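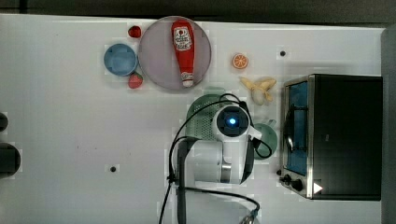
Progress report, July: public demonstration at the Stoddale site

The Lever project held its open day at Stoddale this month. We signed in 129 visitors, against 38 at the Jolurside session in the spring. Doors opened at 10 a.m. and the last group left a little after 4 p.m.

Each group watched the arm work at the kitchen table, which is set with a plate, a bowl, a colander, a ketchup bottle and some fruit. An operator gave a short talk first and took questions at the end. 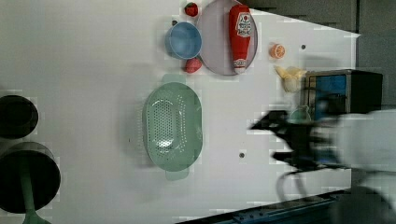 The arm made 205 pick attempts over the day. Logs have been copied to the Marikar server and will be reviewed next month. We stopped twice, once to restart the control software and once for lunch.

Visitors asked mostly about speed and cost. Several wanted to know if the arm could clear a real table at home. We told them that is outside the current grant.

Printing and signs came to $948, paid from the outreach line. A second open day is planned for October, with smaller groups and more time for questions.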